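The Long Lunch Comes Back to Brzozowska

11/12/2024

In the town where I grew up, lunch on the day off began at one and finished when the light was going. My mother cooked for two days before. We children were allowed to leave the table after the soup, but we had to return for the cake, and somehow we always knew the moment.

When I moved abroad I believed this custom was finished for me. People I met ate standing, or in the car. I did the same for 9 years and did not complain, it saved a lot of time.

Then in July a small restaurant called Olo opened on Brzozowska Street, in the rooms of an old shoe repair shop. It serves one meal a day. You come at one, you sit where there is a place, and the dishes arrive in the order the kitchen decides. There is no menu on the wall and no music. The first time, I looked at my phone between the courses. The second time I left it in my coat.

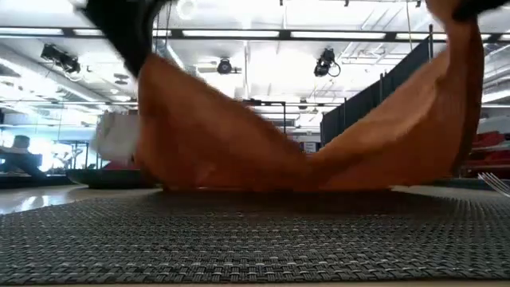
What surprised me most was how the talk changes after the first hour. In the beginning strangers speak about the weather and the price of apartments. Later, with the potatoes almost gone, they start to speak about their fathers. A woman next to me explained for a long time how to pickle plums, and I wrote it on the back of my bus ticket. I have made them since, with too much clove.

The lunch costs 211 crowns, coffee included, and I know this is not little. A family with two children will think before they go. But the same lunch can be made at home, with beans and bread and a big pot, if the guests are told clearly that they should not plan anything for the evening.

I have started to do it once a month. My table is too short, so we put the ironing board at the end of it.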